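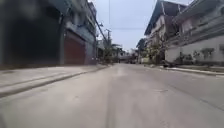
Durnov Street Kit, Second Edition: Review for School Robotics Programs

Last updated: February

The Reltville Robotics Club used the Durnov Street Kit for one full term in its driving course for students in grades 9 through 12. The kit supplies a small wheeled chassis, a forward camera, a controller board and a library of recorded street footage. Students first write lane and curb detection against the footage and then move their code to the chassis.

Assembly is well documented. Most teams completed the chassis in a single session of 90 minutes, although the camera bracket requires a smaller screwdriver than the one provided. The printed manual runs to 46 pages and is clear until the section on calibration, where two diagrams refer to the first edition board.

The footage library is the strongest part of the product. It favors plain residential streets with no painted lane lines, and students must rely on curbs, walls and seams in the concrete. Motion blur near the bottom of the image caused early edge detectors to fail, and teams that limited their search to the middle of the image made faster progress. Dark patches on pavement were regularly reported as obstacles. The supplied lesson on this problem is brief and should be expanded.

Battery performance was acceptable. A full charge supported almost 3 hours of intermittent driving. Replacement wheels must be ordered separately, and delivery was slow.

The club also holds several Binness kits, which cost less and suit younger students but include no recorded footage. Programs preparing for the Cheung Cup will find the Durnov kit closer to the competition rules.

Recommended for grades 9 and above, with an instructor familiar with Python.

Rating: 7 out of 10

12 shares | 4 comments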